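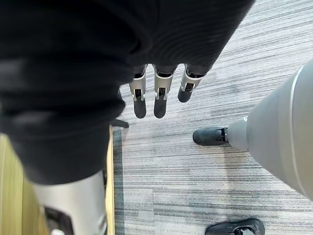 Black fabric and three fingertips

About us

Hello, and thanks for dropping in! I'm Maya Twal and I run Flitbridge, a football site for people who like their transfer news with a bit of thought behind it. I started it as a weekly email to 30 friends (mostly people I'd shared a cold terrace with at Clurkcombe) and it grew from there, slowly at first and then all in a rush one January when the window went daft.

There are a few of us now. Harish Lobo does the lower leagues and knows more about loan deals than is good for him. Marijke Cuypers covers the women's game and edits most of what I write, so if a sentence makes sense you can thank her. Wissam Darwish looks after the podcast - new episode every Friday, usually too long, sorry.

We don't print a rumour unless we've heard it from two people who'd be in a position to know. That means we're often slower than other sites, and I'm fine with that. When we get one wrong we leave the piece up with a note at the top. My worst was the goalkeeper who was definitely joining Istance. He's still at his old club, and Harish brings it up most weeks.

The site is free to read. Members pay £3 a month, which covers hosting, train fares and the odd pie, and we passed 500 of them in December 2024, which I'm still grinning about!

If you've got a tip, a correction or a ground we ought to visit, use the contact form. I read everything, though I'm slow to reply on match days.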